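Workshop notebook - Friday, February 24, 2023

Soft goods bench, second half of the week

Started late because the heating in the back was off again and I refuse to handle buckles with cold fingers. Tea first, then the clothes box.

Where we are: the clothes box came over from the Cokulwood store in December, and I've been working through it ever since, a few pieces at a time, sorting out what can go into the Kulley handling set and what goes back. The handling set wants 20 garments with something to fasten or thread on every one of them. Belts, drawstrings, toggles, laces, that kind of thing. I have plenty of drawstrings. I have far too many drawstrings! What I didn't have until this week was a decent pair of shorts with a belt that sits properly in the loops, so that's been the main job.

The denim shorts are the good ones, the faded pair. I tried two other pairs on Wednesday and gave up on both (one has loops so narrow that no belt in the drawer would go through, the other has a waistband that rolls over on itself the moment you let go of it). The faded pair lies nice and flat, the loops are a sensible size, and the denim has been washed so many times that it doesn't fight back. I'd happily wear them myself if they came two sizes up.

Rules I've settled on for laying out, so I stop changing my mind every morning:

Waistband to the front of the table, legs to the back. I had it the other way around at first and kept leaning over my own work.

Flatten the legs before touching the belt. If you do the belt first you end up pulling it crooked when you smooth the rest.

Buckle goes in the middle, at the front, and you leave it there. Work the ends.

Don't iron. I know, I know. But a few wrinkles are fine, and the ironed pair from last month looked like something in a shop window and behaved nothing like clothes.

Belt work, and the cord:
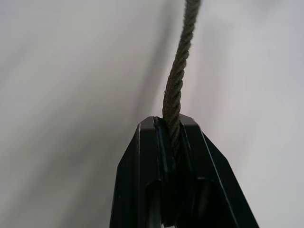
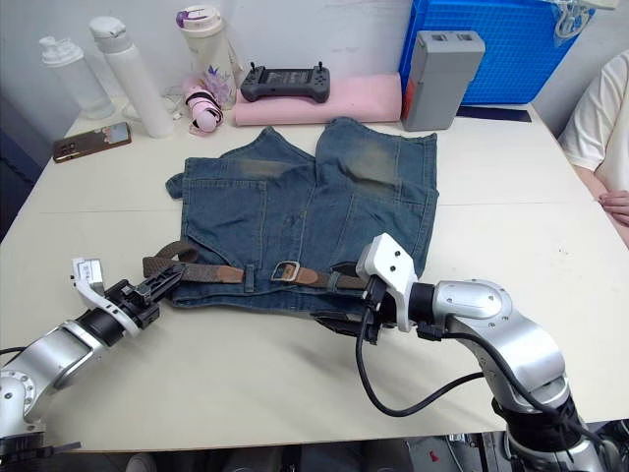
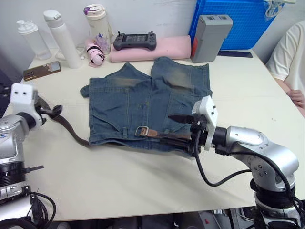 The belt drawer needs a word too. There are a lot of belts in it that nobody should ever thread through anything. The stiff ones have a memory, so they spring back out of the loop the second you loosen your hold, and the very soft ones fold over inside the loop and jam. The brown one is somewhere in between and I'm keeping it with the shorts from now on, buckled into them, so it stops wandering off. I've put a paper tag on the hanger that says BELT STAYS. We'll see how long that lasts.

One thing I want to write down before I forget. Threading is mostly about the free end. If you've got a good long piece of belt past the loop you can pull the whole thing through in one go, but if there's only a stub showing you end up pinching at it, and the waistband creeps along the table with you. So: hold the waistband down, close to the loop, and feed more belt than you think you need. I did it by hand over and over this morning, trying to notice what my other hand was doing, and it was always pressing on the denim right beside the loop. Never thought about that once in my whole life of getting dressed.

Went through the Ollero notes again at lunch. They recommend clipping the garment to the table. I don't like it much. The clips leave dents in the softer fabrics and then you're spending your time moving clips around - and anyway a pair of shorts this heavy mostly stays where you put it. Might still be worth it for the thin linen pair, which slides if you breathe near it.

Cord and rope: still short of good lengths. The hardware place sold me a reel marked 1,000 feet, which is a silly amount, and it's the slippery kind that unravels as soon as it's cut, so most of it is going to sit under the bench until somebody has a boat. The twisted stuff is much nicer to work with. It has some grip to it and you can see at a glance if it's rolling over on itself. Wrap the ends with tape before cutting, then cut through the tape. I keep forgetting and then picking fluff off my sweater for the rest of the day.

Table: wiped down after lunch, warm water and a bit of dish soap, nothing stronger. The pale top shows every bit of blue dye that rubs off new denim, so please, please wash the new jeans twice before they go anywhere near it. The row of things along the back wall can stay where it is. I did think about clearing it, but they aren't in my way when the legs point back, and the last time I tidied it took me ages to find everything again.

Counted up for the Kulley list before I packed in. I'd hoped to have the whole lot ready by the end of this month and it's going to be close. The hoodies are done, the aprons are done, the lace-up things are mostly done. Shorts and trousers are the slow part.

To do, Monday or whenever:

- wash the dark jeans (twice!)
- size 24 child's trousers, check whether the loops are real or only stitched on for show
- ask Xu if they still want the spare drawstrings, they can have a bag of them
- new roll of tape, the cloth kind
- try the brown belt in the corduroys
- return the 2 rejected pairs to Cokulwood with a note saying why
- look at the heating again, or find somebody who will

Also the zipper on the green jacket is stuck halfway. Candle wax?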